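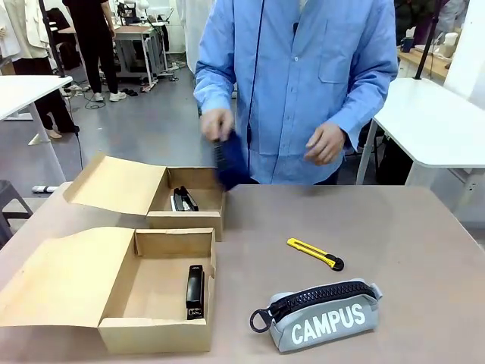 Two open boxes with a stapler in each. The yellow thing on the table is a utility knife, and it's for grown-ups.

What Is a Box Really Doing?

Put a stapler in a box, shut the lid, and most people will tell you the stapler is packed. Is it? Pick up the box and tip it. Clunk. Tip it the other way. Clunk again. The stapler is in the box, sure, but it is still going wherever it likes.

People say a lot of things about packing as if they were facts. Some of them are. Some of them sound good and fall apart when you shake the box. Let's check a few.

"Cardboard is just thick paper"

Sort of. Cardboard boxes are often made from corrugated card, and corrugated is a word for wavy. Look at a cut edge. You should see a flat sheet, then a wavy sheet, then another flat sheet. The wavy part in the middle does most of the interesting work. It holds the flat sheets apart, so the wall is stiff without being heavy.

Don't take my word for it. Lay a sheet of plain paper across a gap between two books and put a coin on it. It sags. Now fold the paper back and forth like a fan, lay it across the same gap with the folds running from book to book, and try the coin again. It's the same paper. Try more coins. Try turning the folds the other way, too, and see whether your bridge is still any good.

So a box wall is strong in some directions and weaker in others. Push down on the top edge of a wall and it pushes back pretty well. Poke the middle with something pointy and you may get a hole. If a person tells you a box is "strong," the next thing to ask is which way.

"A bigger box is safer"

I don't believe this one. The idea is that a big box gives your things plenty of room. But room is what lets them slide and pick up speed before they hit a wall. A stapler is a heavy little object with hard corners. If the box stops and the stapler keeps going, something is going to get bumped, and it may be the thing next to it.

Kibet Nyamweya packs parts at a warehouse called Felgate. He keeps a scale by his bench, and one afternoon in June he weighed a small empty box for us. It was 155 grams. Then he weighed a larger one, and that was 353 grams. The larger box took more card to make and needed a lot more paper to fill it up. He still thinks the bigger one is sometimes right, for things that need thick padding on every side. Fair enough. For one stapler, I'm not convinced.

"If it fits, it's packed"

Look at how things sit in a box before the lid closes. One thing might lie on its side, and another might stand up against a wall. Standing up can save floor space, but what is keeping it up? If the answer is "nothing," expect it to fall over.

You have a few choices. You can fill the gaps with crumpled paper. You can put in something soft, like a folded cloth or a sweater you were going to pack anyway. Or you can find a box closer to the right size.

Crumpled paper works by being full of air and squashing a bit when it's hit. Smooth flat paper hardly helps. You'll see people lay one neat sheet on top of everything and call it padding. It looks tidy. I'd like to see it stop a stapler.
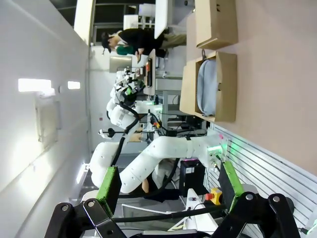 Can a soft bag and a hard object go in the same box?

They can share a box if the soft thing is doing a job, such as filling the gap beside the hard thing. Anything that could get torn, squashed, or stained should be wrapped first or given a box of its own.

"Soft things can't get damaged"

A cloth bag won't crack if you drop it. That part is true. But fabric can snag on sharp corners, and it soaks up water, and it can come out with creases that take ages to go away. Cardboard doesn't keep water out for long either. Wet card goes floppy as the paper softens and the glue between the layers can start to let go.

Soft things also hide how much space they use. Squash a bag flat and it looks like nothing. Let go and it puffs up again, and pushes at the lid. If you have to sit on a box to close it, that box is too full.

Jytte Thygesen used to run a mail room, and she told me that soft things always go on the bottom. Then she showed me a box she had packed herself with the soft thing on top. When I asked, she said that one was different. Maybe it was! Heavy things low down is a rule with a decent reason behind it. I'm less sure about the rest of the rules people give you.

The shake test

You can try this at home. You will need a small cardboard box with a lid, something hard that won't break, some old paper, and a cloth.

Put the hard thing in the empty box and close the lid. Hold the lid shut, tip the box gently to each side, and listen. Next, open it and add one flat sheet of paper. Tip it again. Swap the flat sheet for crumpled paper and do the same. Last, take the paper out and tuck the cloth around the object.

Write down what you hear each time. I tried it 3 times with each kind of filling. Crumpled paper went quiet only after I used a lot more than I thought I'd need, and the cloth was quiet right away. Your box might give a different answer.

A quiet box is a good sign, but it doesn't prove very much. It tells you the object isn't hitting the sides when you tip it. It doesn't tell you what happens if the box gets dropped down the stairs or ends up under a pile of heavier ones.

About that knife

A utility knife is made for cutting things like cardboard and packing tape, and it will cut fingers just as easily. Leave it alone and ask an adult. If you only need to open a box, see whether you can find the end of the tape and peel it. That works less often than people claim, but it costs nothing to try.

Words to know

Corrugated: made with a wavy layer.
Padding: soft stuff that takes some of the bump.
Void: an empty space. Packers call the paper they stuff in there "void fill," which sounds much grander than old paper.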